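# Finding out who makes a licensed product

Last updated in October. Written by Konrad Reisinger, with corrections from Hwa-young Ha and Jae-in Kwak.

The name on a package is often owned by one company and used by another. The second company pays for the right to make or sell the product in a certain area, and the agreement between them is called a license. If you are writing to a company about where it does business, or deciding whether to stop buying something, you need to know which of the two you are dealing with. A letter sent to the wrong one usually gets a polite reply saying the matter is out of their hands.

This page covers the way we look it up. You need a web browser, a spreadsheet and a few evenings. Most of the sources are free. The examples use our work on Prollex, a line of household cleaners owned by Doltholm and sold in several countries by a licensee called Bae.

## Before you start

Write down the question in one sentence. Ours was "Who decides where Prollex is sold outside the United States?" A different question, such as "Who fills the bottles?", would have taken us to different records. If you find yourself reading about the founder's childhood, go back to the sentence.

Set up a spreadsheet with these columns:

- Claim
- Source (title and web address)
- Date of the source
- Date you looked at it
- Saved copy (yes or no)
- Who checked it

Save a copy of every page as you go. Companies redesign their sites, and a list of "our partners" can be gone a week after you first write to ask about it. A PDF printed from the browser is fine. Also submit the page to a public web archive if it will accept it.

## Step 1: Read the package

Buy the product or ask someone to send clear photos of all sides of it. Look for the small print near the barcode or on the bottom. These are the phrases to look for:

- **"Made by" or "Manufactured by"** followed by a name. This is the company taking responsibility for making it.
- **"Distributed by"** or **"Manufactured for."** The company named may not make anything. It may only ship and sell.
- **"Under license from"** or **"Used under license."** You have a licensee. Write down both names exactly as printed, including Inc., Ltd. or LLC.
- **"is a registered trademark of."** This names the owner of the brand, which may be a holding company you have never heard of.

Don't rely on the first digits of the barcode. They show which national office issued the number to the company and say nothing certain about where the item was made.

Packages sold in different countries carry different small print. Seo-ah Kwon collected Prollex labels from four countries for us, and two of them named a company that didn't appear on the American bottle at all.

## Step 2: Find the trademark owner

Search the brand name in the U.S. Patent and Trademark Office database. Look at live registrations first. Open the record and find the current owner. Then look for the assignment history, a separate record that shows when the mark was transferred and to whom.

Repeat this in the trademark database of every country you care about. The World Intellectual Property Organization runs a search that covers many national collections at once, though it isn't complete, and recent changes can be missing. Use it to get a lead and then confirm in the national register.

Some national registers also record licenses. Whether a license has to be recorded depends on the country, so an empty field does not mean there is no license.

## Step 3: Look through the parent company's filings

If the owner's stock is traded in the United States, it files reports with the Securities and Exchange Commission. These are on EDGAR, which is free. Open the latest annual report (Form 10-K) and do the following.

1. Search the document for "license," "licensee," "licensor" and the brand name. Try the British spelling "licence" too.
2. Read the section called Risk Factors. Companies that depend on licensees tend to say so there.
3. Open Exhibit 21, the list of subsidiaries. It shows the names and where each one is registered. Smaller subsidiaries can be left off, so treat it as a partial list.
4. Look at exhibits numbered 10. Important contracts are filed there, sometimes with prices and other terms blacked out.

Foreign companies listed in the United States file Form 20-F instead, with a list of subsidiaries in Exhibit 8.

EDGAR also has a full-text search for filings from 2001 on. Put the name of the licensee in quotation marks. Our search for Bae's full legal name gave 311 hits. Most were the same paragraph repeated year after year, and it took Jae-in one Sunday to sort them. The useful one was an old 10-Q that mentioned the length of the agreement.

If the company is privately owned, skip to Step 4. There will be no annual report to read, though a lender or a large customer may be public and mention it.

## Step 4: Check company registers

Every U.S. state has a business search, usually run by the secretary of state. It will give you the date the company was formed, whether it is still active, and the registered agent. In some states you also get the names of officers. The registered agent is often a service company that acts for thousands of businesses, so don't read anything into a shared agent address.

Other countries vary. Some registers give you accounts and shareholder names at no charge. Others charge for each document. We have paid for documents only when a finding depended on one.

Record the company number as well as the name. Names change and get reused, and two companies with nearly the same name can be strangers to each other. We lost two weeks to a Gorton Trading that had nothing to do with the Gorton warehouse we were looking for.

## Step 5: Read the local press

Business pages in the licensee's own country will have covered things that the parent company's home press ignored: a new plant, a strike, a court case, a renewal of the contract. Search in the local language. Man-sik Oh does this for us in Korean and says machine translation is good enough to decide whether an article is worth reading, but shouldn't be used for a quotation. Have a person who reads the language check anything you plan to print.

Court records are worth a look as well. When a licensor and a licensee fall out, the agreement itself may be attached to the complaint.

## Step 6: Work out who decides what

By now you should have two or more company names and some idea of how they are connected. The remaining question is who has the power to change the thing you object to. Sort what you know into these groups:

| Question | Where the answer tends to be |
|---|---|
| Who owns the name? | Trademark register |
| Who is allowed to use it, and where? | Contract exhibit, court filing, press |
| When does the agreement end? | Contract exhibit, 10-K, press |
| Can the owner end it early? | Contract exhibit, court filing |
| Who sets prices and picks stores? | Press, interviews, the licensee's own site |

The end date matters more than people expect. A brand owner who says it can't act today may be free to let the agreement run out. If you know the date, you can ask what it intends to do then, and that is a harder question to put off.

Leave a cell blank if you don't know. Don't fill it with what seems likely.

## Step 7: Ask the companies

Write to both. Keep it under a page, ask no more than five questions, and put the facts you already have in the letter so they can correct them. Give a reply date at least 10 working days away. Something like this works:

> We are preparing a public report on the sale of Prollex outside the United States. Our understanding is that the trademark is owned by Doltholm and that Bae sells the product under a license. Please tell us whether this is correct, which countries the license covers, and when it is due to end. We will include your answer in the report if we receive it by the date above.

Send it to the investor relations or press address, not to customer service, and keep proof that you sent it. Report the reply fairly. If there is no reply, say that you asked and when.

## Before you publish

Have someone who wasn't involved go through the spreadsheet and open every source. Ours had 140 rows by the end and Hwa-young found mistakes in nine, mostly old addresses and one director with the same name as somebody else.

Then check the wording:

- Say "licensee" only if a document says so. A distributor buys finished goods and resells them, and the two are often mixed up in news stories.
- Give the date of your information. "As of the last annual report" is enough.
- Don't call a company a subsidiary without a source showing ownership.
- Take out home addresses and private phone numbers, even if they appear in a public register.

If you plan to accuse a company of breaking a law, talk to a lawyer first. This page is about research and isn't legal advice.

## Keeping it current

Put the end date of the license in a shared calendar with a reminder six months ahead. Check the trademark record twice a year and the annual report when it comes out. If something changes, add a new row to the spreadsheet and leave the old one in place with its date.

Corrections to this page can go to Konrad.
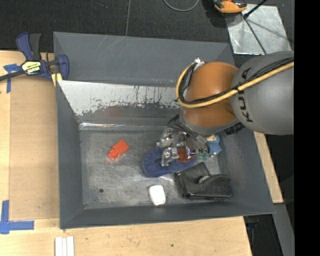 *Gray metal bin on a wooden tabletop, with a KUKA robot arm.*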